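Unit 11. Enzyme Kinetics: Rate, Saturation and Inhibition
Course notes, D. Pirihi

11.1 Initial rate

The rate of an enzyme reaction is measured as the amount of product formed per unit time. The curve of product against time is steepest at the start and flattens as substrate is used up. For this reason we work with the initial rate, v0, taken from the straight part of the curve. As a working rule, stop reading before 2 percent of the substrate has been converted.

Enzyme concentration must be far below substrate concentration. If it is not, the free substrate concentration is no longer close to the total, and the treatment below fails.

11.2 The Michaelis-Menten equation

The scheme is

E + S ⇌ ES → E + P

with rate constants k1 (forward), k-1 (back) and kcat (product step). At steady state the concentration of ES does not change with time. Solving for ES and substituting gives

v0 = Vmax [S] / (Km + [S])

where Vmax = kcat [E]total and Km = (k-1 + kcat) / k1.

Km has units of concentration. It equals the substrate concentration at which v0 is half of Vmax. It is a measure of binding strength only when kcat is small compared with k-1. Students often miss this condition in written answers.

11.3 Fitting the data

The double reciprocal plot (1/v0 against 1/[S]) gives a straight line with slope Km/Vmax and y-intercept 1/Vmax. It is useful for showing the type of inhibition, but it gives too much weight to points at low [S], where the error is largest. Report constants from a nonlinear fit – the plot goes in as a figure only.

11.4 Reversible inhibitors

Competitive: binds free enzyme only. Apparent Km rises, Vmax unchanged.
Uncompetitive: binds ES only. Apparent Km and Vmax fall by the same factor.
Mixed: binds both. Vmax falls; Km may go either way.

Pure noncompetitive inhibition is the mixed case with equal binding to E and ES, so that Km stays the same.
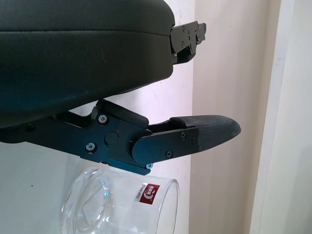 Fig. 11.1. Dark gray gripper housing with black metal bracket.

11.5 Problems

1. An enzyme has Km = 23 µM and Vmax = 163 µM per minute. Find v0 at [S] = 23 µM and at [S] = 11 µM.
2. A competitive inhibitor is added at a concentration equal to its Ki. Give the new apparent Km for the enzyme in problem 1.
3. Derive the equation for v0 with an uncompetitive inhibitor. State each assumption.

Show units at every step. Problem 3 is to be handed in before the next lab – the others will be worked in class.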